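## The practice pad wall is back

Those of you who stopped by on a Monday last month will have seen half the front room under drop cloths, and thank you for stepping over the ladders so cheerfully. The practice pad wall is up again, bigger than before, and you're welcome to come in and hit everything on it. Sticks are in the bucket by the door. Bring your own if you're picky (I certainly am).

We had been meaning to do this for ages. The old wall had the pads mounted so high that our younger students were playing with their elbows up by their ears, and anyone over six feet had to stoop for the bottom row. Now every pad sits on a stand that slides up and down, so you can set it at the height of your own snare and get a fair idea of how it will feel at home.

The big arrival is the Koradus line, which I've wanted in the store ever since a customer let me borrow his for a weekend and then had to ask for it back twice. The rubber is softer than you might expect, and the rebound is closer to a medium-tuned snare than to the bouncy trampoline feel that makes us all think our doubles are better than they are! The 12-inch is $46 and the 14-inch with the raised rim is $70. If you live in an apartment, ask to try the one with the foam base. My downstairs neighbor has stopped leaving me notes.

Skandosard sticks are back too, after that long dry spell. We have 5A and 5B in hickory, wood tip and nylon, and a small batch of the maple 7A that the jazz folks kept calling about. I've rolled and paired the maple ones myself. If you'd like a pair held, leave your name at the counter and I'll keep them until Saturday.

On the lesson side, Kurniawati Kusuma is taking new students again in October. She teaches beginners of every age, and she's very patient with people who played in high school and are a little shy about coming back to it. Her evening slots fill first, so please don't wait on those. She's also starting a brushes class for anybody who can already keep a steady swing pattern, and you'll only need a snare pad with a coated surface and a pair of brushes.

One last thing: the used Jidia four-piece shell pack in the window is still looking for a home at $337. It needs new heads on the toms and one floor tom leg has a stubborn wing nut, but the bass drum sounds lovely and I'd be glad to see it go to somebody who'll play it.

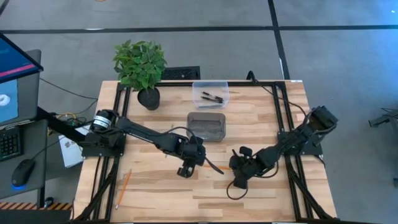
*Two robot arms at a butcher-block table.*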